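**Sports Writing, session 4: the transfer rumor**

Rumor pieces are so much fun to write, and they're where beginners slip most! A good one tells readers who is saying it, how sure they are, and what would have to happen next.

Take our practice club, Stonara. "Stonara want Szabolcs Tóth" is a claim. "Stonara have asked Gumo about Tóth, according to Ifeanyi Wike" is a report, and you can check it.

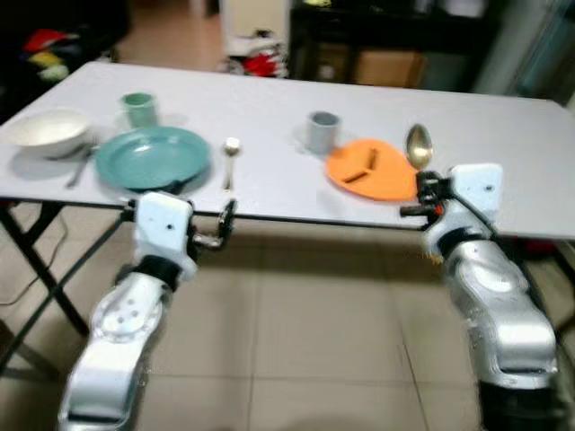
Sourcing comes in layers, and your first line should carry the strongest one. Put the club's own words up top if you have them, then the agent, then the papers. Try laying it out like a table: the bowl, the green cup and the teal plate each have their own spot, and so should every source. Don't pile them into one sentence.

**For next time:** write 100 words on Tóth's move, with two named sources and one line of match context (he has 19 goals in 20 games, so use it!). Ebere Igwe will read the best ones out loud.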